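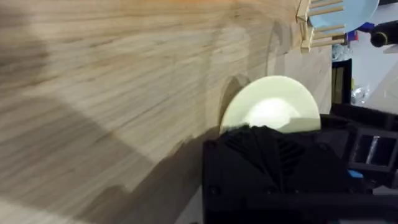

Caderno da cozinha de ensaios, novembro, de manhã

Bolachas de centeio, outra vez. Já sei que prometi ao Kumaresan que esta semana era só para os caldos, mas sobrou tanto fermento natural do pão que me fez pena deitá-lo fora, e além disso a malta da Plondby voltou a perguntar quando é que tem uma bolacha decente para pôr ao lado do queijo. Portanto: bolachas.

Ponto de partida: a receita do caderno anterior, aquela que tem a nódoa de azeite por cima da quantidade de sal (obrigadinha, eu do passado). Depois de muito virar a folha contra a janela decidi que são 5 g. Se estiver errado, fica certo a partir de agora.

Farinha de centeio da Murthy, lote 2423. É mais grossa do que a do saco anterior, nota-se logo entre os dedos, e bebe água como uma esponja. Comecei com a massa na consistência de sempre e ao fim de um bocadinho já estava a rachar nas bordas. Juntei 20 g de água, amassei, esperei, e aí sim, ficou uma massa que se deixa dobrar sem protestar. Quem pegar neste saco a seguir conte com isso. Escrevi o número do lote na tampa da caixa porque o saco de papel rasgou-se quando o abri.

Manteiga: 50 g, derretida e arrefecida. Experimentei há tempos com azeite e ficavam mais duras, boas no primeiro dia e depois uma coisa para calçar portas. Com manteiga partem com um estalo mais limpo. O Kumaresan insiste que a diferença é da espessura e que eu estico sempre mais quando estou bem-disposta. Pode ser! Hoje estiquei tudo com as réguas de madeira dos lados para acabar com a discussão.

Descanso da massa

Deixei metade descansar tapada na bancada e a outra metade foi logo para o rolo. A que não descansou encolhia assim que eu levantava as mãos, um horror, parecia elástico das calças. Acabei por deixá-la também um tempo debaixo do pano e foi outra conversa. O centeio tem fama de não precisar disto, mas a receita leva um punhado de trigo para dar corpo e o trigo, pelos vistos, faz questão de marcar presença.

Piquei tudo com o garfo. O rolo de picos continua desaparecido (se alguém o levou para a formação da Grokuvow, por favor traga-o de volta, não faço perguntas).

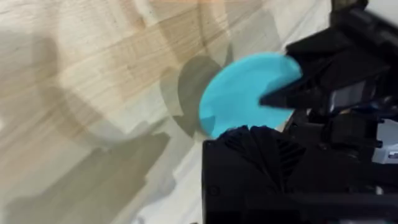

Porque é que se pica a massa antes de ir ao forno?

Para o vapor poder sair. A água da massa evapora depressa no forno e, sem furos, fica presa e levanta bolhas grandes, que torram por cima enquanto o resto continua mole. Furos bem distribuídos deixam a bolacha plana e a cor mais igual.

Pronto, fica escrito para quem chegar de novo à equipa, que me fizeram essa pergunta ontem e eu respondi com a boca cheia.

Forno

Usei o Vonbridge, o de baixo, porque o de cima estava ocupado com as beterrabas. Primeira placa a meio. O lado direito do fundo continua a queimar, já o sabemos desde sempre e continuamos todos a esquecer-nos. Rodei a placa tarde de mais e perdi a fila de trás. Bom, perdi é como quem diz, comi-as de pé à espera da segunda placa.

Na segunda baixei a temperatura um ponto e rodei logo que as bordas começaram a ganhar cor. Precisaram de mais de 20 minutos, que é bastante mais do que dizia a receita antiga, mas saíram com um castanho bonito e sem aquele amargo no fim. O cheiro, então, é uma coisa séria: veio gente do corredor espreitar.

Depois de apagar o forno deixei a segunda placa lá dentro com a porta entreaberta, com a colher de pau a segurar. Acho que foi isto que fez a maior diferença do dia. As da primeira placa, arrefecidas na grelha, tinham o centro um nadinha borrachoso ao fim da manhã. As outras partem de ponta a ponta.

Coisas para polvilhar

Sementes de alcaravia numa parte, sal em flocos noutra, e uma faixa sem nada para comparação. A alcaravia eu adoro, o Kumaresan diz que lhe sabe a xarope. As sementes caem quase todas quando se pega na bolacha, por isso para a próxima quero pincelar com água antes e passar o rolo por cima, ao de leve. O sal agarrou bem melhor, provavelmente porque o pus com a massa ainda acabada de esticar.

Cortar: a rodela de pizza ganha à faca, sem discussão. Com a faca a massa vem atrás e os cantos ficam repuxados. Marquei os quadrados antes de cozer e separei-os depois à mão, e os bocados tortos das pontas foram para o frasco de picar. Davam uma bela cobertura para as beterrabas, já agora.
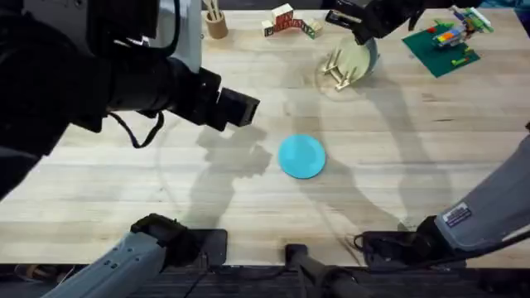
O tampo de madeira clara.

Prova, a meio da tarde

Provámos com o queijo fresco, com a pasta de cebola que sobrou e simples. Simples são boas mas pedem qualquer coisa. Com o queijo fresco ficam ótimas, a acidez do fermento nota-se e corta a gordura. Com a pasta de cebola é doce a mais para o meu gosto, embora o Kumaresan tenha limpado a taça e depois viesse com a teoria de que a pasta é que estava bem e a bolacha é que estava tímida. Não concordo, mas tomo nota: da próxima levo o fermento um pouco mais azedo, de um dia para o outro no frigorífico, e comparamos.

A espessura dá para todos os lados. As mais finas são uma delícia e partem-se só de olhar para elas, o que para a Plondby não serve, que aquilo tem de viajar numa caixa. As do lado da régua grossa aguentam uma barradela generosa. Eu ia pela grossa, com o forno mais brando. E sem alcaravia na versão deles, pronto, cedo nessa (mas guardo uma placa para mim).

Conservação: pus umas na lata e outras no frasco de vidro com o elástico vermelho. Um pano por cima não chega, da última vez amoleceram todas de um dia para o outro com a humidade que anda cá dentro. Se amolecerem na mesma, vão uns minutos ao forno brando e recuperam, já fiz isso com as anteriores e ninguém deu por nada. 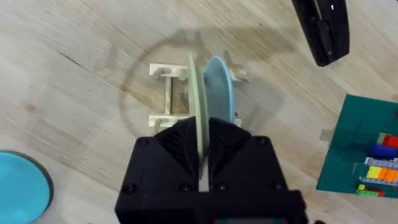
Prato verde-claro, na vertical.

Para a próxima

Pesar a massa já esticada, que me esqueci outra vez.
Repetir tudo com o fermento azedo e a mesma farinha, antes que o lote acabe.
Pedir à Murthy se a moagem vai ficar assim ou se foi só este saco.
Experimentar substituir um bocadinho da manteiga pela gordura que sobra do assado (ideia do Kumaresan, desconfio, mas vá).
Sementes: pincelar, espalhar, rolo.
Comprar um rolo de picos novo se o outro não aparecer.

Acrescento ao fim do dia: fui à lata antes de sair e continuam estaladiças. As do frasco também, mas apanharam o cheiro da cebola que lá esteve antes. Deixei o frasco aberto ao pé da janela, com água e bicarbonato lá dentro. Não o guardem ainda. O resto do fermento está na prateleira de baixo, com a tampa pousada e não enroscada, e precisa de comer amanhã cedo.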